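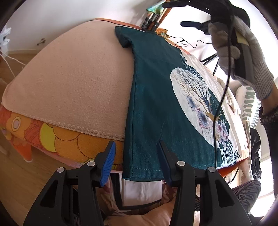
Teal on the board, beige blanket and the patterned cloth under it.

Utari Mends
@utarimends · October · 9:40 pm

Home Explore Thread Replies Saved

1/ A few people asked what I pay to run a small mending business from home in Denthorpe. Posting the numbers for last year so you can compare with your own.

2/ Takings from repairs and alterations came to $1714 for the summer quarter. That was my best one. Winter is slower until people dig out their coats, then it all comes at once.

3/ Biggest cost was insurance at $458 for the year. I got a lower quote from another company but it didn't cover customers' clothes while they were in my house, and that's the part I need.

4/ Thread, needles, zippers and interfacing – $148. I buy thread from Kellatell on the big cones. The small spools look cheap until you add up the yards.

5/ Zippers are where I lost money. I was charging the same for a jacket zipper as for a pants zipper. A lined jacket takes me three times as long. I changed the price in spring and two people complained. Both came back.

6/ Hems are $8 plain. Jeans with the original hem kept are more. I ask people to bring the shoes they'll wear and most of them forget.

7/ I don't do leather or wedding dresses. I send those to Aravena on the main street. They send me school uniforms, so it evens out.

8/ Taxes: I put a quarter of everything in a separate account the day I get paid. Bought a receipt book with carbon copies too. Should have done both in the first year.

9/ Still haven't worked out what to charge for pickup and delivery. If you do it, tell me if you go by miles or one flat fee.

Last updated: October, 10:15 pm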